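January, late afternoon

Breakfast corner, second go at laying it out. I said after the first attempt that I would write down where everything went so that we didn't have to argue it out again from memory, and of course I didn't, so this time I'm doing it with a cup of tea in hand before I go home.

The table itself is fine and I don't want to change it. It is the pale wood-grain top from the old Pultum set, and it wipes clean easily, crumbs and all, which matters more than I ever thought it would when we started making sandwiches in here. What was wrong before was the order of things along the back. We had the microwave on the left and the toaster on the right, and anybody making a sandwich spent the whole time reaching across themselves. I moved them round this morning, stood there pretending to make my own breakfast for a good while (and then did make it, as I'd got hungry), and I'm much happier.

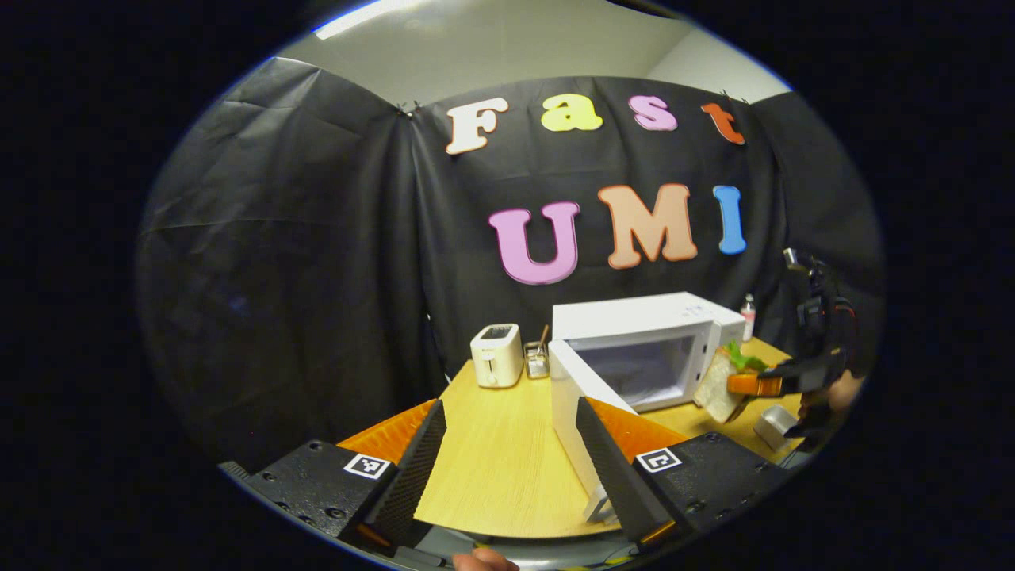 The microwave needs more room than any of us allowed for, and it's the door that does it. With the door wide open it comes well forward over the table, so whatever is kept to the left of the oven has to sit right at the back or it will get a clout sooner or later. That is why the toaster lives in the back left corner now, with the little glass cup tucked in beside it. The small bottle with the white cap can stay behind the oven's right corner, where it's out of everybody's way, though I do wonder whether we'll forget it's there. The bread and lettuce are best dealt with on the right-hand side, over the small silver-grey container, and I'd like to keep that patch of table clear of anything else.

Things I still want to sort out:

- The cloth at the back is badly creased. It wants a proper iron on a low heat, and a bit more tension between the clips when it goes back up. I'm rather fond of the big foam letters and would be sorry to lose any, so take them off gently before ironing, please, and lay them flat in the Kuneo drawer in the right order.
- Bread. The Ibarra sliced loaf holds up nicely, but it goes dry at the edges if it's left out over lunch. I've put 2 loaves in the freezer and one in the tin. Use the tin first.
- Lettuce. Whole leaves, please, and pat them dry with kitchen paper. A wet leaf makes the slice sag in the middle and then the whole thing folds up on you.
- Toaster crumbs. I emptied the tray and I'm not going to say how much was in it. Let's do it every evening, with the plug out.

I also had a look at the Skerora shelf unit that was meant to go beside the table. It's a lovely thing, but it would stand exactly where you want to put your elbows, and I'd sooner have the space. It can go by the sink for the mugs and the spare plates.

One more thought on the toaster. Two slots is enough. There was talk of getting a bigger one, and I was all for it last week, but having spent a day with everything in its new place I can't see where a bigger one would sit without pushing the cup forward into the path of the door, and then we're back where we began.

Tomorrow: iron the cloth, buy lettuce, find the lid of the bread tin. I've marked the corners of the microwave with pencil on the table top, so if it gets shifted for cleaning, do slide it back to the lines.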